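Workshop Notebook, Handheld Gripper Station
Entry: Right gripper, jaw pad replacement and check of the closing gap
2023-07-10

Work was carried out on the right gripper only. The left gripper was serviced under the previous entry and is not due again until August.

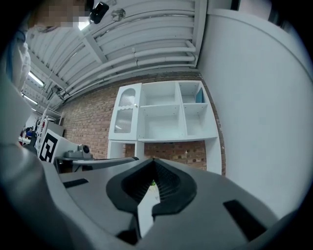

The reason for the work was a report from the morning shift that thin sheet items were slipping out of the right jaw at partial closure. The slip did not occur with the left gripper on the same items. The fault was reproduced at the bench with a strip of packing card: the card held when the jaw was fully closed and slid under light pull when the trigger was released by a small amount.

Condition on receipt

The gripper was received complete, with the pads fitted. The light gray body showed no cracks. The ribbed faces of the black pads were glazed near the tip, where most of the contact takes place, and fine dust was packed between the ribs. The screws on the inner finger were below the specified torque. The outer finger was in order.

Wear of this kind was expected. The station log gives 220 hours of use on this pair of pads, against the 200 hours at which they should have been changed. The overrun arose because the hour count was entered on the sheet for the left gripper for part of the period. Both sheets have been corrected and initialed.

Procedure followed

The gripper was disconnected from the Uvlow control box before any screw was loosened. The connector has no lock on this unit, and it should be supported by hand when it is pulled so that the cable does not take the load.

The old pads were removed one finger at a time. The seat of each finger was cleaned with a dry brush and then with a lint-free cloth and alcohol. No liquid was applied near the slots in the top surface of the body. Dust in that area was drawn out with the small vacuum nozzle. Compressed air is not to be used there, as it drives dust toward the position sensor.

New pads were taken from the Trusar spares drawer. One pad from the first packet had a raised molding line along the back and would not sit flat. It was set aside and marked for return. The replacement from the second packet seated correctly.

The screws were started by hand and tightened in two passes, with the jaw closed for the second pass. Closing the jaw brings the two pads into line with each other. When this step was left out in the spring, the tips met unevenly and the work had to be repeated.

Gap and travel

With the jaw at the closed stop, the gap at the tip was first found too wide for the thinnest feeler in the set to be gripped. The closed stop was turned in by a quarter turn and the check was repeated. The feeler was then held along the full length of the tip. A further eighth of a turn made the linkage bind slightly at the end of its travel, and that adjustment was taken back out.

The open position was not altered. The full stroke was run by hand 44 times, with a pause after each group to feel for roughness at the pivots. A faint click was present at the start of the stroke for the first few cycles and then ceased. The cause was not found. It should be listened for at the next check.

Zero position was saved again through the Marchal utility after the stop had been moved. This step is easy to miss. The reading on the screen looks reasonable without it, but the recorded opening will be offset for the whole session.

Holding test

The packing card test was repeated at full closure and at partial closure. The card held in both cases. The test was then run with a cotton cloth, a flat steel washer and a pen barrel. The washer turned in the jaw when gripped near the edge, as it also does in the left gripper. No action was taken on this point.

Camera mount screws were checked while the tool was on the bench. All were tight. The lens was cleaned and the calibration was left as it stood, on the grounds that the mount had not been disturbed.

Open items

The Wemar torque driver reads low when set below the middle of its range and should be sent for adjustment. Until it is returned, the driver from the assembly bench is to be used on pad screws.

Stock of pads in the Trusar drawer is now seven, excluding the rejected part. An order should be placed before the August service of the left gripper.

The hour sheets for the left and right grippers are the same color and are kept on the same clipboard. It is proposed that the right sheet be printed on yellow paper. Colleagues who object should note it under this entry.

The gripper was reconnected, run through the start-up check without fault messages, and released for use at the end of the afternoon. The pads are to be inspected for early wear after the first full day of operation, and the result entered on the next page.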